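# Nanska Flat Sheet, Washed Cotton

We've been selling the Nanska for five years now, and I still put it on my own bed more than any other sheet we carry. Birgit Kröger, who runs our sewing room, wanted a plain, generous flat sheet that tucks in deep at the foot and stays there – even with a restless sleeper or a large dog involved!

The cotton is washed before we cut it, so there's very little shrinking left to do at home (allow nearly 5 percent over the first few washes). It starts out a bit crisp and softens nicely by the end of the first month or so. The top hem is wide enough to fold back over a blanket, and the corners are double stitched.

**Details**

- Fabric: 100% cotton, mid-weight
- Width: 67 inches (twin)
- Item number: 729
- Matching pillowcases: see Mirura

**Care**

Wash warm with similar colors and skip the fabric softener, please. Tumble dry low or hang it out on a breezy day, and take it in while it's the least bit damp if you like to iron. I never do, but Birgit insists on it for the hem.

Orders leave our Harms warehouse every weekday at noon. If you need 20 or more for a guesthouse, write to Birthe Eskildsen first and she'll work out a price and set them aside for you.
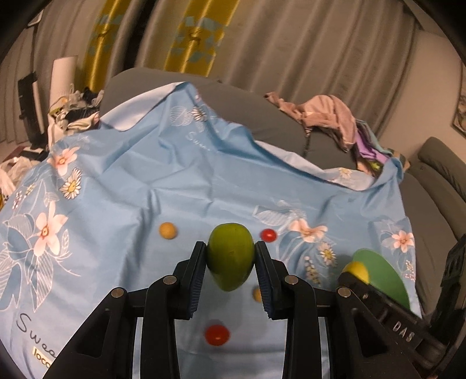
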